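December 2023
By Custódio Carvalho
5 min read

Tươi Châu builds landing ramps for motorcycle distance jumping. She has worked on the Veloso touring show since it moved from dirt landings to steel, and she spent most of October re-checking the geometry of the ramp the team will take on the road next season. We spoke at the Boso yard, where the ramp was standing in four sections with its deck plates off.

The figure she starts from is the gap. The show's standard jump is 90 feet, ramp lip to the leading edge of the landing. "The gap gets printed on the poster," she said. "I work from the flight path, and that depends on takeoff angle, speed and the height difference between the two ramps. Two jumps with the same gap can hit the landing very differently."

Her main concern is the angle between the rider's path at touchdown and the surface of the ramp. Height above the ground matters less to the suspension than the part of the speed that points into the deck. If the landing slope follows the descent closely, the fork and shock absorb a small share of the total. If the slope is too shallow, the same bike at the same speed can bottom out.

"People ask how high the rider goes," she said. "I would ask how steep the path is when he comes down, and what the ramp is doing at that point."

The ramp has a flat section at the top, called the safety deck, for a rider who comes up short. Châu dislikes the name. A bike that reaches the deck has avoided the front edge, but it lands on a level surface with a steep descent, and the rider takes the load through the legs and wrists. She has extended the deck on the new ramp and fitted a hinged plate over the joint where it meets the slope.

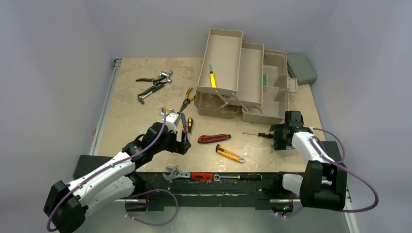

How does the team set the takeoff speed?

The rider makes a series of run-ins without jumping, and a radar unit reads the speed at the base of the takeoff ramp. Once the readings settle into a narrow band, the approach length and gear are fixed, and they stay fixed for the show.

Wind is handled separately. The team places one gauge at the takeoff and a second at landing height on the far side, as the two often disagree in a stadium with open corners. Châu treats a headwind as a speed loss and a crosswind as grounds to wait. "A rider can correct a little yaw in the air," she said. "He can't move the bike sideways by six feet."

The bikes get less attention in her account than the steel does. Spring rates are stiffer than for motocross, rebound damping is slowed, and the tires are changed before each venue. Adness supplies the deck plates and Tevance cuts the side frames. She checks every pin herself after the ramp has been leveled and again after the first practice jump, when the sections have had a chance to settle.

I asked about the longer distances. The team has discussed a jump of 200 feet, and Châu has drawn a ramp for it. The drawing calls for a wider landing and a longer runout, and few of the venues on the current route have the floor length. Braking is the limit she mentions most often. On a short floor the rider has to be off the throttle and on the rear brake almost as soon as the suspension recovers.

"I can make the landing work on paper," she said. "Then I need a place to stop."

The 90-foot setup goes back together next week for a load check, with sandbags on the deck and a dial gauge under each cross member.

Contact the editor | © 2023 | Back to top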